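Kumix Counter Mat
Care Guide, March 2021

Section 6: Clearing and wiping the mat

Use this section at the end of each day. The mat has a stone or marble pattern, and crumbs are easy to miss on the gray.

1. Move plates and utensils onto the tray. Set the tray at the back of the mat.

2. Check the lids on all glass jars. Stand the jars toward the sides.

3. Place the sponge flat on the mat.
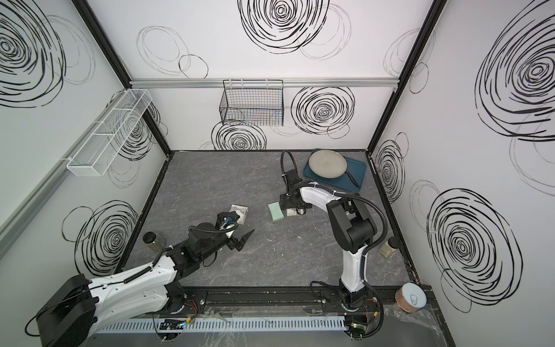 Amparo Cuervo asks whether the jars have to come off the mat altogether. She keeps tea in hers and would sooner slide them along as she wipes.

Sliding is fine for daily wiping. For the weekly wash, lift the jars off.

CAUTION: Do not drag a jar with grit under it. Small scuffs cannot be polished out.

4. Collect empty packets and plastic bags, including small torn pieces. Wet plastic sticks to the mat and leaves a dull patch.

5. Rinse the sponge, wring it out, and wipe from the back toward the near edge. Use no more than 8 drops of dish soap.

NOTE: A pale green sponge is easy to see against the gray. Avoid scouring pads of any kind.
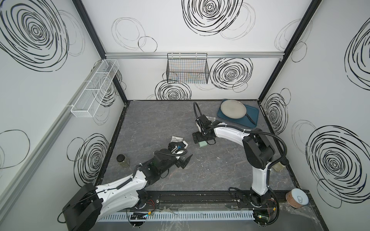 6. Lift the tray and wipe under it. Dry the underside before you put it back.

7. Leave the mat uncovered for 11 minutes. Do not use a heater to dry it.

For stains from oil or tea, see Section 8.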